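Print this story | E-mail this story

The Left Pad 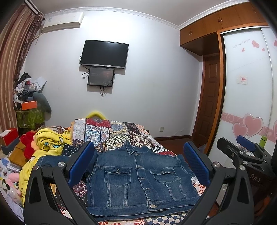 SHORT FICTION

Posted Sunday, November 4, 2018

The left pad was closing late. Heidrun Tanner had the log open on her knee and could see it in the trace: the right side reached contact, and the left side followed 80 milliseconds behind. On a cotton shirt it made no difference. On denim the late side pushed the cloth before it gripped, and the collar folded under.

She wrote the cycle number, 1179, at the top of the sheet and closed the log.

The procedure for a late finger was on page 2 of the Prader manual. Remove power. Open the jaw by hand. Check the pivot screw for play. Heidrun had written most of that page herself, in August, when Prader still had a documentation budget. She followed it anyway.

The pivot screw had play in it. She backed it out, wiped the thread, put a drop of the blue compound on it and ran it in until the finger moved under its own weight and stopped without a rattle. The outer fastener she left alone. Negri always tightened that one as well, and then the finger bound when it warmed up, and then Negri filed a report about the motor.

Her phone rang while she was cleaning the pads.

"Is it the motor?" Negri said.

"Pivot screw."

"Ramberg wants to swap the motor."

"Ramberg can swap it if he likes. It will still be the pivot screw."

She heard him put a hand over the receiver and say something to the room. She went on with the pad. Lint had packed down between the dots, a grey felt of it, and it came out with a dry nylon brush. Solvent would have been faster. Solvent also hardened the surface, and a hard pad slid on a metal button.

"He says the Omov people are coming at four," Negri said.

"Then he should stop talking and let me calibrate."

Calibration was three steps. She fitted the block, closed the jaw on it and zeroed both sides. She took the block out, opened the jaw fully and recorded the width. Then she closed it on the feeler strip until the strip would slide but not fall. The left side read one count high. She zeroed it a second time and it read the same as the right.

The vest went down flat on the quilt, front up, buttoned. She smoothed the hem with the side of her hand and brought the jaw in from the bottom, one pad to each side. The test called for denim on a soft surface, and a bed was the softest surface in the manual. A bench gave the fingers something to push against. A quilt gave way, and a late finger had nowhere to hide.

She closed the jaw. The trace came up as one line. She enlarged it and it was still one line.

She ran it again with the collar turned up, and again with the top button undone. Then she entered the repair: pivot screw, left, play removed, compound applied. Pads brushed. Next inspection at 500 cycles. In the box marked Cause she wrote "wear". She thought about Negri and added "outer fastener not adjusted" and underlined the third word.

At ten to four the phone rang again.

"They've cancelled," Negri said. "Omov. They've moved it to next week."

"All right."

"Ramberg wants to know if he can swap the motor in the meantime."

Heidrun looked at the sheet. There was room left on it for one more line.

"Tell him to read page 2," she said, and set up for the next cycle.

We use cookies to remember your reading preferences. By continuing to use this site you accept our cookie policy.

More recent fiction
The Night Shift at Number Four
Torque
A Spare Belt for the Harvester
What the Conveyor Carried
Grey Water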